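Teaching the arm to pick up a screwdriver (slowly)

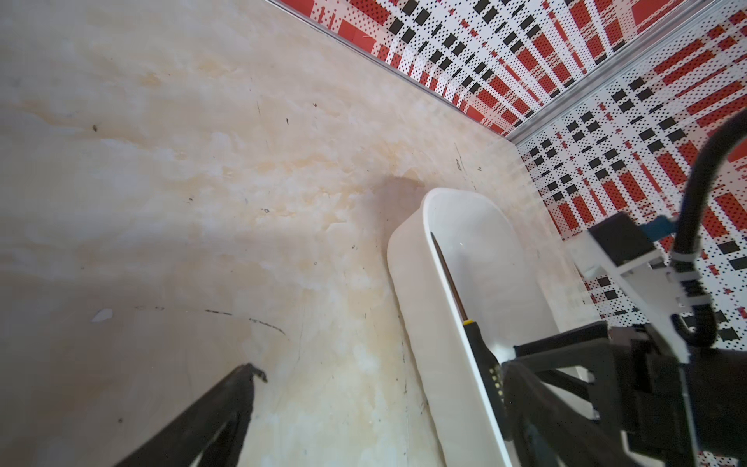 The view from the wrist, with the screwdriver in its white tub.

So October has mostly gone on one screwdriver. I've been trying to get the arm to fetch it out of the tub and hand it over, and I've been doing that the old-fashioned way, by driving the thing myself over and over with the remote handles and saving every run. My target is 2,000 good runs. As of last night I'm on 1,371, and my right thumb would like a word with me.

The screwdriver has a black handle with yellow bits on it and a long thin shaft, and it's a pain! Grab it by the shaft and it swings. Grab it too near the end of the handle and the whole thing tips over against the side of the tub. What I've settled on is coming in over the thick part of the handle, stopping for a breath, then closing slowly. The stop matters more than I thought it would. When I rushed that bit in the early runs, the arm learned to rush it too, and it's much worse at rushing than I am.

I did try guiding it by hand first (you switch the motors to soft and just push the arm where you want it). Lovely for big sweeping moves, and I'd still do it that way for wiping a worktop or opening a drawer. But for picking things up my own hands kept getting in front of the camera, and then you've got a pile of recordings full of knuckles. Remote it is.

The recording software is Skultance, which I moved to after Hladun kept losing the last second of each run. I've got 3,296 clips on the drive now if you include the duds, and I can't bring myself to delete the duds. Some of them might be handy for showing it how to recover after a miss? If anyone's tried that, let me know in the comments.

One thing I'd do differently: move the screwdriver more. For the first few evenings I kept putting it back in almost the same spot, at the same slant, and the arm got very good at that one slant and hopeless at anything else. Now I give the tub a shake between runs and take whatever I get.

Next job is a second tool in the tub, probably a small spanner. I've ordered softer finger pads from Ovuson as well, so I'll put up a post when I've had a go with those.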